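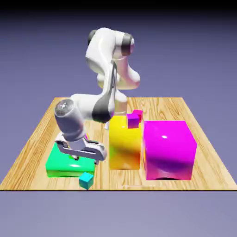

4. Installation du purificateur d'air Briltine

4.1 Choix de l'emplacement

Posez l'appareil sur un sol plat et stable. Laissez un espace libre de 400 mm devant la grille d'entrée et de 200 mm de chaque côté. La sortie d'air, située sur le dessus, ne doit jamais être couverte.

Attention – N'installez pas l'appareil dans une salle de bains ni à proximité d'une plaque de cuisson. Les vapeurs grasses encrassent le filtre et peuvent fausser la mesure du capteur.

4.2 Mise en place du filtre

Le filtre est livré dans l'appareil, sous emballage plastique. Il faut retirer cet emballage avant la première utilisation.

1. Vérifiez que le cordon d'alimentation est débranché.
2. Couchez l'appareil sur le côté, sur un chiffon doux.
3. Tournez le couvercle inférieur dans le sens inverse des aiguilles d'une montre jusqu'au repère « ouvert ».
4. Sortez le filtre en tirant sur la languette et retirez le plastique.
5. Remettez le filtre, languette vers l'extérieur.
6. Refermez le couvercle jusqu'au déclic, puis redressez l'appareil.

Remarque – Une légère odeur de charbon peut se dégager pendant les premières heures. Elle disparaît à l'usage.

4.3 Première mise en marche

1. Branchez le cordon sur une prise murale. N'utilisez pas de multiprise.
2. Appuyez sur la touche Marche. Le voyant clignote pendant la mesure initiale.
3. Attendez 5 minutes sans déplacer l'appareil.
4. Quand le voyant reste fixe, choisissez la vitesse avec la touche Ventilation ou laissez le mode automatique.

Si le voyant passe au rouge dès la première minute, le couvercle inférieur est mal fermé. Débranchez l'appareil et reprenez l'étape 6 du paragraphe 4.2.

4.4 Verrouillage des touches

Maintenez la touche Nuit enfoncée pendant 2 secondes. Un bip confirme le verrouillage. Répétez l'opération pour déverrouiller. Le verrouillage est conservé en veille, mais il s'efface en cas de coupure de courant.

4.5 Remise à zéro du compteur de filtre

À faire uniquement après un remplacement. Appareil en veille, appuyez en même temps sur Nuit et Ventilation jusqu'à l'extinction du voyant « F ». Les filtres de rechange portent la référence Jillum. Ils ne se lavent pas – même à l'eau froide – et ne doivent pas être aspirés côté charbon.

Pour l'entretien courant du capteur, voir le chapitre 5.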